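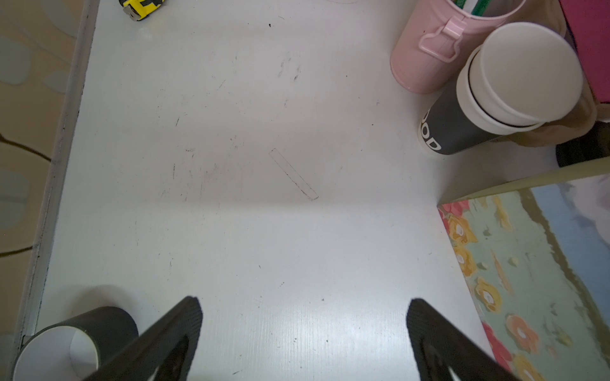 4.3 工位的日常维护及其对抓取结果的影响

前两节给出的成功率都是在“工位状态正常”的前提下得到的。这一前提在同类论文里通常一笔带过,我们最初也是如此处理。复查维护记录之后,我们对它的信心明显下降:所谓正常,多数时候只意味着当班的人没有发现异常。本节说明Flondwood工位的设置和维护方式,并讨论哪些结论因此需要打折扣。

工位由一台单臂机器人、一个平行两指夹爪和一台装在腕部的小型相机组成,控制与记录软件为Finuron。工作面是一张白色光面桌子。选用白色桌面的理由在设计文档里写得很简单:与大多数物体反差大,便于分割。使用一段时间后,这个理由只成立了一半。从图4可以看到,桌面上散布着黑色小点、浅灰色擦痕和铅笔印一样的细纹,中上部尤其密集;而桌子中央那条细长的透明条状物只剩一圈很淡的深灰色轮廓,单就局部反差而言,它未必比周围的痕迹更显眼。同一画面里,黑白两色的纸杯侧倒在左侧手指后方,轮廓清楚得多。把这两类目标合并成一个平均成功率来报告,我们认为意义不大。

维护规程由Paweena Wattanapong起草,Ronaldo Pimentel修订过一次。规程分为班前检查和定期检查两部分。班前检查包括:用无绒布擦拭桌面和相机镜头;令夹爪全开、全闭各三次,观察两指是否同步到位;核对腕部相机画面中两个指尖的位置与参考图是否重合。定期检查每2000次抓取循环进行一次,内容为拆下指套、检查指面磨损、按规定力矩重新紧固相机支架的螺钉,并重做手眼标定。

规程读起来没有什么可挑剔之处,执行情况则是另一回事。在八周的记录里,共有193条班前检查条目,其中“指尖位置核对”一栏几乎全部填写为“合格”,没有附任何偏差数值。Nayara Toledo后来逐条对照了当时保存的画面,发现判断合格与否完全依赖目测,而参考图本身是在更换相机支架之前拍摄的。也就是说,有一段时间操作者是在拿新支架的画面与旧支架的参考图比较,并且仍然得出了合格的结论。我们无法据此断定标定确有漂移,但同样无法排除。供应方Sosis的技术人员认为支架更换引起的偏移可以忽略,这一说法没有附测量数据,本文不予采用。

指套的情况类似。两根手指表面为哑光黑色,带纹理,内侧沿长度方向有镂空。纹理磨平后摩擦力会下降,这一点没有争议;有争议的是何时更换。规程写的是“磨损明显时更换”,三位操作者对“明显”的理解各不相同。Aparecida Sales倾向于尽早更换,理由是薄片状物体的滑脱往往先于肉眼可见的磨损出现。这一经验判断可能是对的,但我们的滑脱记录没有区分物体类别,无从验证。镂空处还会积存碎屑,原规程未列清洁要求,修订版补充了用软毛刷清理一项。补充之后滑脱次数有所减少,然而同一周还换了新指套,两项改动的效果混在一起,不应归功于任何一项。

桌面清洁最容易被当作小事。我们曾试图把误检与桌面污痕联系起来,做法是在擦拭前后各采集100帧空载画面,比较分割模块输出的虚假区域。结果是黑色小点有一部分擦不掉,擦拭前后差别很小;浅色擦痕的影响反而随光照变化。桌面并非均匀受光,同一画面内就可能既有柔和的横向阴影带,又有较亮的区域。此前的内部报告把误检全部归因于“桌面脏污”,并建议更换桌板。依我们看,在没有固定照明的情况下换桌板,最多只能说明新桌板比旧桌板干净。

工作面周边的管理也存在模糊之处。规程要求“清空非任务物品”,却没有定义任务物品的范围,也没有划定边界。图4中桌面左上方有一把黄色卷尺,右上方放着粉色金属圆筒、深色杯子等若干物体,右下方还有一块印花板斜搭在桌角。对于杂乱场景下的测试,这样的布置可以接受;对于需要逐次复现的对比试验则不行,除非每次摆放都有记录。我们没有这样的记录。因此,表2中不同控制策略之间的小幅差距不宜解释为策略优劣。

针对上述问题,我们对规程作了如下调整。支架每次拆装后必须重拍参考图,旧图同时作废;指尖位置核对改为填写像素偏差,不再接受“合格”二字;指套按循环次数强制更换,不看外观;指套、支架和照明三者中,一周之内只允许改动一项。Amparo Giraldo建议再加一条,由Cavalcanti的人员定期独立复核标定结果,目前尚未落实。

调整后的规程自2022年11月24日起执行。截至本文完稿,积累的数据不足以判断它是否改善了抓取表现,我们能够确认的只是记录比以前完整。此前采集的数据仍用于第5节的分析,但凡涉及透明物体和薄片物体的结果,均在表中单独列出,并标注采集时所用的支架版本;版本无法查明的,记为“不详”。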